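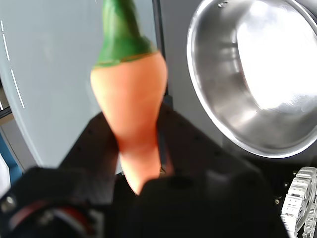
1. Long thread on the kitchen arm we've been building at the shared workshop in Andimstead. I've been the grump on this project since August and I'm still the grump, but a few people asked where it's up to, so.

2. The pitch, as put to me by Venkatesh Iyer over a very average flat white: an arm picks vegetables off a table and puts them in a saucepan. A little tracked base brings bowls to the table and takes them away again. Dinner makes itself.

3. My reply was that dinner does not make itself if the vegetables are plastic. I've said this a lot. It's why I get put on wiring.

4. Money first, as it's what everyone asks. The group is in for $2,788 so far, arm and tracked base and screws and all the cable we cut too short. I could buy a lot of cooked carrots with that, and they would be hot.

5. To be fair to Venkatesh, he never claimed it was good value. The people who say "it'll pay for itself" are all in the Lostetti forum, and I've yet to see one of them post a full run without an edit in it.

6. On that. If your demo video cuts between the grab and the drop, I assume it missed. If the music gets louder at the cut, I assume it missed badly.

7. So our house rule is one take, hand in your pockets, and you write down the result before you're allowed to touch anything. Nandini Pinto runs the notebook and she is ruthless about it. A nudge is a fail. A carrot that lands on the rim and tips in is a pass, which I argued against and lost.

8. Last counted session: 30 goes at the carrot, 14 in the pot. That's the carrot, mind you, the easiest shape we own. You hold it upright, it's got a fat end and a thin end, and the fingers have something to close on.

9. I've had people tell me 14 from 30 is "basically working". Would you ride in a lift that was basically working?

10. Where the misses come from, as far as I can tell. A lot of them are the grab. The fingers close low on the taper and the carrot wants to squirt upward like a bar of soap. Close higher and you're on the round bit, which rolls.

11. Satish Pillai wants to put rubber on the fingers. I want to put rubber on the fingers AFTER we've got a second set of numbers with the fingers as they are, otherwise we've changed two things and learned nothing. We had this conversation for most of an evening.

12. The saucepan is its own headache. Polished stainless is a mirror with a handle. Our vision code (Pisharody, the open one, we're a version behind) will happily find a vegetable in a reflection on the pan wall and go for that.

13. Satish's fix was to tell it that nothing inside the rim counts as a vegetable. Fine, until you want it to check whether the vegetable made it in. Now it can't see the only result we care about, so Nandini's notebook is the sensor.

14. I suggested a dull enamel pot from the op shop. I was told this is cheating. I don't know who we'd be cheating.

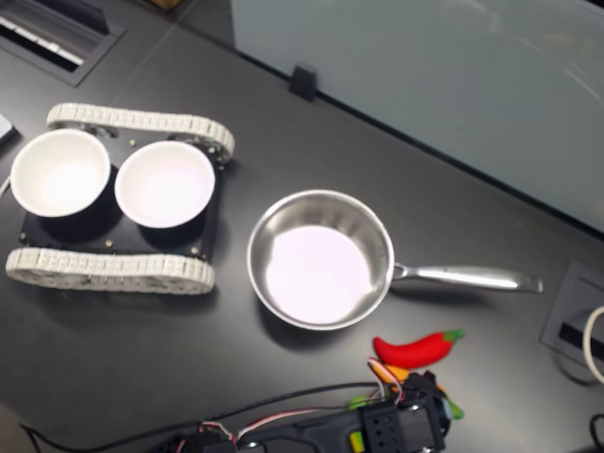 15. Right, the tracked base. I'll say something nice: the tracks were a good call. Thenmozhi Chettiar built it, and it goes forward when you say forward. On our robots that counts as a personality.

16. What I don't love is the bowls riding up top on a flat plate. They're all right while it crawls. Ask it to turn on the spot and everything on board gets a shake, because tracks don't turn so much as scrub sideways and complain.

17. Thenmozhi's answer is "then don't turn on the spot". Which I respect. She now drives it in big lazy arcs, and that's lovely until you remember it's a table and tables have edges.

18. Has it gone off the edge? Once. I caught it with my knee. She's since slowed the whole thing down so much that a run feels like waiting for a bus in the rain.

19. Also nothing goes in the bowls yet. I keep bringing this up. The base delivers empty bowls to an arm that doesn't put anything in them, and when we demo it people clap. I reckon you could wheel out a tea towel and they'd clap.

20. Cables. My department, so my fault. There are more wires coming off that gripper than I'd like and I've rerouted them twice. Leave a loop big enough for the arm to reach the far side and it's also big enough to snag on whatever it's reaching over.

21. Tip if you're building one: move the arm by hand through the worst pose you can think of, power off, before you tie down a single cable. Then do it again with the gripper twisted the other way. I did the first half of that.

22. Several replies already asking about the servo noise. Yes, it whines when it holds a pose. No, I don't think it's gears. It's fighting its own weight all day and I'd whine too. The Sekov controller has a setting for easing off at rest, and we've got it switched off, as easing off made the arm sag.

23. Now the one I'm properly cranky about, which is training. The arm learns from us steering it through the motion over and over. Meenakshi Lobo has the patience for it. I don't. I get bored and start taking corners, and the arm learns to take corners.

24. You can spot my sessions in how it moves! A bit rushed, bit too low over the pan. Meenakshi reckons she can pick who trained a given run by watching it. I thought that was rubbish, so we tested her, 3 runs, labels hidden. She got all of them. Not enough runs to prove anything, and I told her so, and she's been unbearable anyway.

25. My bigger gripe is that it learns where things were. Put the vegetables where they always go and it looks clever. Slide the whole lot over by the width of a hand and it reaches for the old spot with total confidence and picks up air.

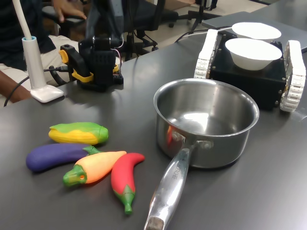 26. Which is why I've been a pest about mixing up the layout. Bunch them up, lay them over each other, point the stems any old way. Nobody's kitchen has vegetables laid out like surgical instruments.

27. What happens when you do that? The numbers fall in a hole. The corn is long and lumpy and gets pinched at one end, so the other end swings. The eggplant is dark on a dark table and I'm not convinced Pisharody sees it so much as guesses.

28. The chili is the funny one. It's curved, so whichever way you grab it, it pivots in the fingers and hangs there like a hook. Then it catches the rim on the way in. I've started to have feelings about that chili.

29. Nandini wants to report the tidy layout and the messy layout as separate lines. Agreed. Venkatesh wants to show the tidy one at the open evening. Also agreed, provided the messy one goes on the same sheet of paper in the same size type.

30. A few of you have asked if I think it'll ever cook. Depends what you mean. Will it put a plastic carrot in a cold pan most of the time by summer? Probably, yeah. Would I let it near a gas ring with a handle sticking out over the front of the table? No I would not.

31. And real vegetables aren't all the one carrot. They're wet and bent and they've got dirt on them. I brought in a parsnip from home to make this point and the arm dropped it, and then Satish picked it up off the floor and asked if I wanted it back.

32. Somebody's going to say "so why do you keep turning up". Fair. I like wiring. I like that Thenmozhi's base goes where it's told. And I'd sooner be in the room writing down the misses than at home watching someone's edited video and feeling like we're behind.

33. Things I want done before anyone touches the firmware again: repeat the carrot session with the fingers unchanged, then the same with rubber on. Messy layout for each. Bowls off the base until there's a reason for bowls. Venkatesh has agreed to the first two and gone quiet on the bowls.

34. To the person asking for the Lostetti link, I'm not posting it, you'll find it. To the person asking if the enamel pot is still at the op shop: it isn't, I bought it. It's under the bench behind the spare cable and I'd appreciate it if you didn't tell Satish.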